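3.2 Sorting materials and table layout

Each sorting station had one table, two open boxes and one tray. The boxes were square with a round hole cut in one face, and each pair came in two colors so that they could be told apart in the records. The Dinthorpe station used yellow and blue. The tray held the mixed items before sorting.

We drew the items from the Hallow set, which lists 463 household objects and toys. We kept the 141 that fit through the hole and left out anything with glass or loose batteries. Soft items were kept even when they covered smaller ones, as mixed piles of this sort are common in homes. Trays were filled by hand in no set order, and a tray was refilled after 4 rounds. In total, 1077 placements were logged across Dinthorpe and Ultby.

Figure 3 gives the layout at Dinthorpe. 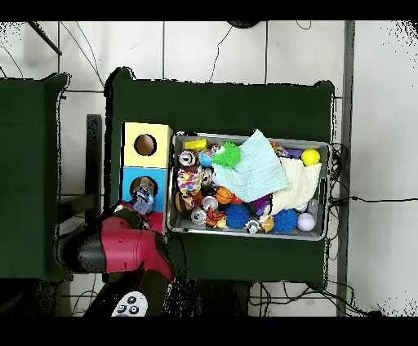

Figure 3. Stacked yellow and blue boxes beside the metal tray of mixed items, with a toy figure at the blue box.

Placements were scored by the box the item ended up in. Items that landed on the table were scored as misses and left in place until the round was over.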